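Reading time: 4 min

The oven and the egg

I am writing this in the evening with tea next to me, because I want to keep the small things of the day also. The big things I remember anyway.

This morning I cleaned the counter and wiped the wall behind it. The little Toshiba oven is the only machine in my new kitchen that makes heat, except the kettle. I still have no stove. The man from Stever promised it for last month, and I stopped calling him. So everything I cook must fit behind one small door, and I am learning what fits. Bread, yes. A fish, if it is short. Today I wanted to learn about eggs. 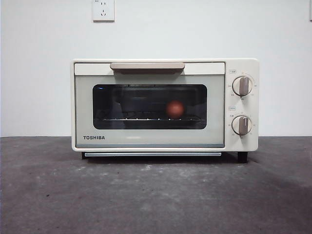 Na-rae Do wrote back before lunch that I should forget the oven and boil the egg like a normal person, in the kettle if I must. Her aunt used to bake them in the shell, she said, and they came out with brown spots inside and tasted a little of smoke. She liked them more than she wanted to say.

I read her message two times and decided to try. My mother never baked an egg. At home the oven was for Sunday and for drying mushrooms, and we were not allowed to open the door to look. I think this is why I look so much now. The window is dark, but a brown egg on the rack can be seen well enough from the chair.

The dial has 230 on one side and 70 on the other. I know it is Celsius, but I have lived here long enough that I have to stop and think. The labels are in Chinese, and I learned them by place and not by meaning.
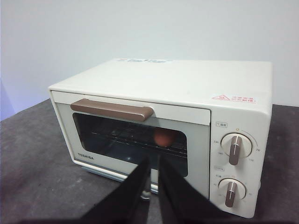

Duluth, Feb 12, 2018

I put the date late, as always. Monique Leblanc told me that a diary must begin with the date or it is only a letter to no one. Maybe she is right, but I like to begin with the kitchen.

What I know about baking eggs, for the next time: take them from the refrigerator early, choose a shell with no crack, put them straight on the wires. Give them time with a low heat. I also want to line the tray with foil - an egg that breaks in there would be a bad evening for me. Jirken sells the foil in a roll of 300 feet, and that is too much foil for one woman.

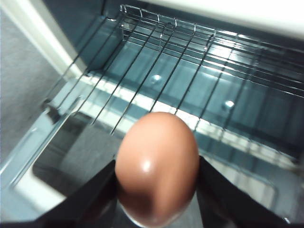
I also want a better pair of tongs. An egg is so smooth. With bread you can be rude, but the egg asks for a slow hand. I found this word, "slow hand", in my own language first and I am not sure it is correct in English. I leave it.

Later I moved the oven in my mind to three different places. Near the window it would have more air, but then where do I put the bread? I think it stays. The wall is plain there, and I find it restful to look at when I wait for something to be ready.

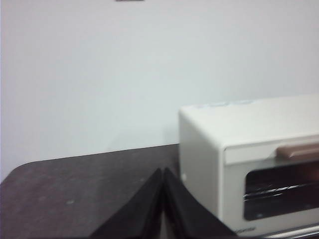
Ineke Aerts
Diary keeper and home cook

One more thing before I sleep. Horacio asked if he can come to eat on the weekend, and I said yes before I remembered about the stove. I will make the short fish, and eggs if I am brave. I must buy salt, lemons, and a second oven glove - the old one has a hole at the thumb.

Recent entries
The kettle and the neighbors
What I packed and what I should have packed
Waiting for the man from Stever
Bread, second try

Contact | © 2018 Ineke Aerts | Back to top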